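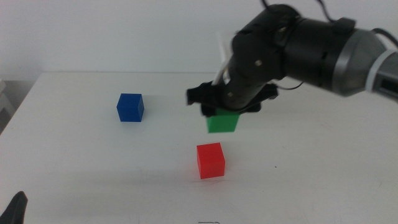 Red and blue on the white table, green held above, mid-sort.

I have been keeping colored blocks in the house for years now, first for my own two and these days for whoever comes over on a rainy afternoon, and I've gotten a bit fussy about them. A few people wrote in after my toy shelf post asking how I keep a block set from turning into a sticky gray heap at the bottom of a bin. So, my block habits, such as they are!

Start with a bare white table

I used to check blocks on the living room rug and I missed everything. A plain white tabletop shows you dirt, crumbs and chips right away, and it's easy on the eyes if you're sorting by color. A matte top is best (shiny ones throw the light back at you). Mine has scuffs and little dark specks all over and I've quit fighting them, though a damp cloth and a pinch of baking soda will lift pencil marks if yours bother you.

Spread them out before you wash

Don't tip the whole bin onto the table. I did that once with a set of 139 and spent the evening fishing under the stove. Take a handful, leave gaps between them, and turn each one over. My friend Anong Thammasiri does hers by color, all the reds and then all the greens, and she's much faster than me.

Warm water, dish soap, soft brush

For plastic blocks, that's the whole recipe. Swish, brush the edges, rinse, and stand them on a towel overnight. Wooden ones get a wrung-out cloth only — no soaking, or the paint lifts and the corners go furry. I learned that on a set that had been my aunt's and I'm still sorry about it.

Look hard at the top edges

Edges are where the trouble hides. On a dark color like blue you can go right past a mark, so tilt the block until the light slides across the top face. A little blackish spot on the front edge might be dirt, might be a chip, might be a dent in the plastic. Try a damp cotton swab first. If it doesn't budge, run a fingernail over it, and if the nail catches, you've got a chip or a dent.

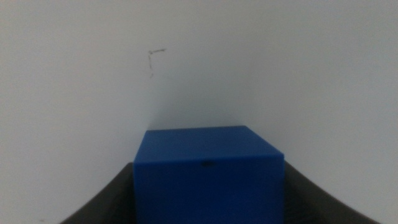 What to do with the chipped ones

A smooth little dent can go back in the bin. Anything sharp gets a few strokes with a fine nail file, then a rinse. Cracked ones I throw out, full stop.

Storing them

Shallow boxes beat deep bins every time! I use two Stodeck trays under the bench, 13 inches wide, and the kids can see what they've got without dumping it all. Let the blocks dry completely before the lid goes on. I do the big wash in October, when everybody moves back indoors, and a quick wipe in between whenever I find jam.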